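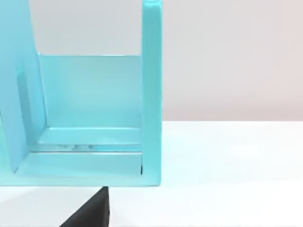 Theater and Performance, Notes for Unit 6
The Audience That Moves
Prepared by Analyn Cabanatuan, 03/06/2021

In the last unit we spoke about the seated audience. Now we study the promenade play, where the public walks with the actors. Please read the first act of Estrella before class. The text is in the reader, page 43.

1. Who decides where to look?
In a theater with rows of seats, light and stage position guide the eye. In a promenade play the director has less control. Sum-yee Tu, who directed Estrella in the old market of Valamia, writes in her rehearsal diary that she lost the audience in every crossing until she gave the walking parts to a singer. People followed the voice.

2. Time between the stations
Estrella has 17 stations. The walk from one to the next belongs to the play also. Mark in your copy which walks have text and which are silent.

3. Sound outdoors
An actor must speak more slowly and turn the body toward the listeners. Long sentences get lost in wind. Compare the two versions of the letter speech and note what Tu removed.

For next time
Write one page on a street you know well. Choose three stops and say what the audience hears at each of them. Drawings are welcome but I do not grade them.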